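Reading order for Mokgate? Collected editions vs single issues

Asked by tallowpine, April 2018
Tags: comics, small press, reading order

Picked up the first Mokgate collection at a library sale, loved it, now totally lost. The back cover says it's book 1 but the story opens with people talking about stuff that already happened?? Is there a prequel. Also saw something called Dralel by the same guy (Euan MacLeish) and can't tell if it's the same world or not.

Don't need spoilers, just the order. Budget is small so if anything can be skipped tell me.
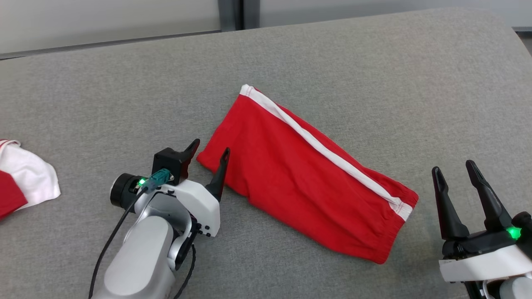 Also does the big hardcover have everything? 1,032 pages and the store near me wants a lot for it. Don't want to buy it and then find out the ending is in some minicomic.

3 answers

inkwell_dan
Start with book 1, you didn't miss anything. He just drops you in. The stuff they talk about gets shown in the Sopacua chapters, book 2 I think. Dralel is separate, different world, same lettering so it looks related.

Hardcover has all the main story. Missing the 10 page Imell short from the anthology but thats a side thing, skip it.

Marked as helpful

pressgang
Disagree on Imell. It's the only time you get the sister's side and the last scene in book 3 falls flat without it. Read it between 2 and 3. The anthology is 194 pages and most of it is so-so, so try interlibrary loan first, mine came in March after a long wait but it came.

Also get the seperate books over the hardcover if you can. Gutters on the big one are awful, half the word balloons vanish into the spine.

moth_reader
just read it in whatever order, its comics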